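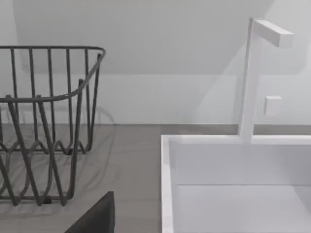 Sim view at the sink, rack on the left

Topic: Gripper clips the dish rack in the Jirnar kitchen cell

njal_b
I look after the simulated twin of our Jirnar kitchen cell at Nendbridge. After the June update the left finger grazes the rim of the dish rack on the way to the sink, every run, like a cat greeting a table leg. Error 301, stop, reset, repeat. I've re-zeroed the wrist twice. Config 3082 if anyone has the same one.

skullar_fan
Your rack moved. Check its origin against the counter before you touch the arm again.

njal_b
Checked. Rack is where it was. The arm is where it says it is. They disagree anyway.

Gunnel R.
Then it's the tool offset. The update put ours back to the factory fingers, and we run the long Söderlund ones. The planner thinks it has stubby little hands and drives accordingly. Ours were 6 mm out.

skullar_fan
6 mm is nothing. Pad the rack's collision shape and go to lunch.

Gunnel R.
Pad it and you can't get a plate in. Ask me how I spent last June.

mbacklund
With Gunnel on this. Padding is how you end up with a cell that can only admire dishes. While you're in there, turn the wrist toward a big flat face and look at the shadow. If the render is using the wrong tool model you can sometimes catch it in the outline.

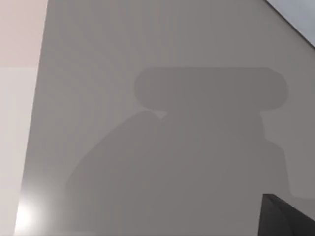
Do I have to redo the camera calibration after changing the tool offset?
Only if the camera is mounted past the tool flange; otherwise save the offset, restart the planner and leave the camera alone.

skullar_fan
I'd redo it regardless. Costs you a coffee.

mbacklund
It costs about 200 poses. How big is your coffee?

njal_b
Offset was at factory, as Gunnel said. Put the long finger values back, restarted, no 301 so far. Now it stops short of the faucet instead, but that's a new thread.

Gunnel R.
Check the approach speed first. That gets reset too.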